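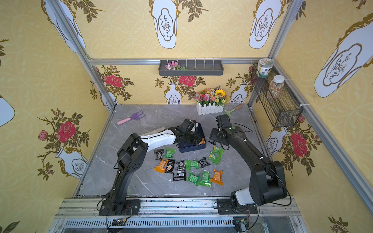

Viditeo Bench Kit: Data Card

Summary

The Viditeo Bench Kit is a two-arm tabletop cell supplied with a recorded set of sorting and tray-filling sessions. This card covers the recordings delivered with the kit. Assembly and safety instructions are in the separate setup manual.

Kit configuration

Arms: two, black, mounted side by side on a shared rail platform
End effectors: one gripper per arm
Enclosure: aluminum extrusion, lined on three sides with printed wallpaper
Work surface: gray marble-patterned tabletop
Wall lining: interchangeable; the customer may order plain or patterned stock
View: one fixed camera

Contents of the release

Episodes: 3,695
Object sets: 176
Recording rate: 30 frames per second
Episodes with written step notes: 1,141

Each episode contains video, joint positions for both arms, gripper commands, and a one-line task instruction. Step notes, where provided, are stored in a separate text file under the same episode number.

Task: snack packets to tray

Individually wrapped packets in black, green, and orange are spread over the center of the table. A navy blue tray is placed within reach of the grippers. The operator is asked to move the packets named in the instruction into the tray and to leave the remaining packets on the table. Packets may overlap at the start of an episode. Either arm may be used.

Garden tools, artificial flowers, jars, and similar household goods may be present at the back of the enclosure or on its walls. They are not targets in this task and should not be moved. An episode in which one of them is touched is kept in the release and marked "contact" in the notes field.

Collection

All episodes were recorded by trained operators at the Udton site. Operators worked from a printed instruction sheet and were permitted one practice attempt per object set. Recording was completed in May. Ruth Correa supervised the sessions and approved the final instruction wording.

Recommended use

The release is suitable for training and testing two-arm pick-and-place policies, for checking a newly assembled kit against reference motion, and for classroom work. Customers comparing their own results with the reference episodes should use the supplied split file without changes.

Known limitations

Crinkled packaging changes shape when gripped. Packet outlines should not be treated as fixed between the start and the end of an episode.

Printed text on packets may be unreadable at the supplied video size.

Gripper force was not recorded.

The wall patterns contain flowers and vases. Object detectors trained on other data may report these as real objects. A mask file for the walls is included.

Support

Questions about the recordings should be addressed to Lindsay Fairweather, Data Services, Viditeo. Please state the kit serial number and the episode number in all correspondence.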